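Consumer Products and Evidence
Handout 6: What does "lasts for years" mean?

Read this before the section meeting and bring the worksheet from Handout 5. We're staying with furniture for one more week, then moving on to mattresses, where the claims get worse.

1. Where we left off

Last time we went through the Flerkano catalog and marked every sentence that could be shown to be false. Most of you found very few. "Built for real life" can't be false. "Quality you can feel" can't be false either, unless you have no feeling in your hands. A claim that can't be false doesn't tell you anything, and a shopper who pays extra for one has paid extra for a mood.

A handful of lines do say something. "Frame guaranteed for ten years" is one. "Fabric tested to 40,000 rubs" is another. This week is about those, because they look like evidence and people stop asking questions when they see them.

2. Rub counts

A rub test moves a piece of standard cloth or wire mesh back and forth over a stretched sample of the fabric until the sample shows a set amount of wear. The result is a number. Higher is better, up to a point, and the point is lower than the ads suggest.

Things a rub count leaves out:

Seams. The sample is flat cloth. Plenty of sofas go at the seams while the cloth is still fine.
Pilling, which is often tested separately and often not printed.
Sunlight. A fabric can rub beautifully and fade in two summers.
Cats.
Body oil and whatever you use to clean it off.

Also, there is more than one kind of rub test, and the numbers don't convert neatly. A store that prints a bare number without naming the test has told you very little. I'd treat it as missing. Some of you will think that's harsh. Fine, argue it in section, but come with a reason the store couldn't have added one more word to the tag.

3. The guarantee

Read the frame guarantee again and look for what it calls "normal domestic use." The Nerkberg guarantee on our reading list runs to four pages, and three of them are exclusions. Cushions are out after the first year. Fabric is out from the start. Moving the sofa to a new address ends the whole thing.

What's left is a promise that the part least likely to break will be replaced if it breaks while sitting still. Maybe that is worth something to you. Put a dollar value on it before you decide (question 3 on the worksheet), then compare it to the price gap between this sofa and the next one down. In the Nerkberg price list that gap is $900.

4. The survey

The Lerano buyer survey gets quoted all over the place, usually as "nine in ten owners would buy again." It had 2,662 respondents, which sounds like plenty. Sample size is the first thing people check and it's seldom the thing that went wrong.

Go to the methods page at the back. The survey went out by email to people who had registered their purchase. Think about who registers a sofa. Then note that it went out six months after delivery. Ask almost anyone about a six-month-old sofa and they'll say it's fine. They've just spent the money, the old one is gone, and the foam hasn't had time to sag. A survey at six months measures whether people regret a purchase early. It's being used to say the product lasts, and it has no way of knowing.

Would I throw it out completely? No. If half of those owners had been unhappy at six months, that would be real news. So the survey could have hurt the product and didn't. Give it a little credit for that and stop there.

5. Foam, briefly

Density and firmness are different things, and sales staff mix them up all day long. Firmness is how hard the foam pushes back when you sit. Density is how much material is in it, and it's the better guide to how long it keeps its shape. You can make a firm cushion from low-density foam, and it will feel great in the store.

The Chatzigeorgiou reading (second half only, skip the chemistry) is good on this. It's weaker on removable covers. The claim there is that loose covers add years to a sofa's life, and the support given is that owners of loose-covered sofas keep them longer. Could be the covers. Could be that people who choose washable covers look after their things in the first place. The reading never separates the two, and I don't see how it could with the data it had.

6. What looks can and can't tell you

Clean lines and square arms read as sturdy to most shoppers. I have never seen decent evidence that they are. Shape is a style choice, and the joints are under the cloth either way.

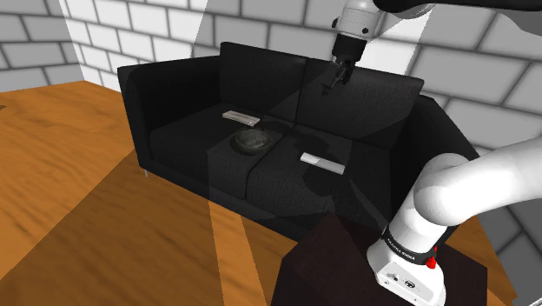 A two-seater in dark charcoal with tall, flat-topped arms.
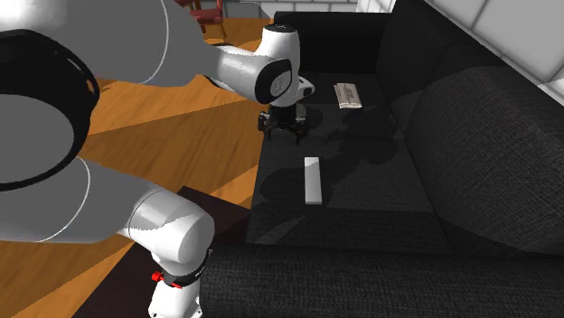 For the worksheet, list what you would need to ask a seller before you could say anything about how long a sofa will hold up. Frame material, joint type, foam density, spring type, the name of the rub test. If your list has "does it look solid" on it, cross that out.

Then rank the questions by how likely you are to get a straight answer. Students usually put frame material first. Try it on a store's chat line and see – "solid wood" and "solid wood components" come back as if they meant the same thing.

7. For section

Worksheet questions 1 to 5. Skip 4 if you already did the catalog exercise.

Bring one durability claim from a product you own, copied word for word. Paraphrases won't do. Half the trouble is in the small words, "up to" and "designed to" above all.

The reading for next time is the mattress trial policy, including the footnotes on page 2.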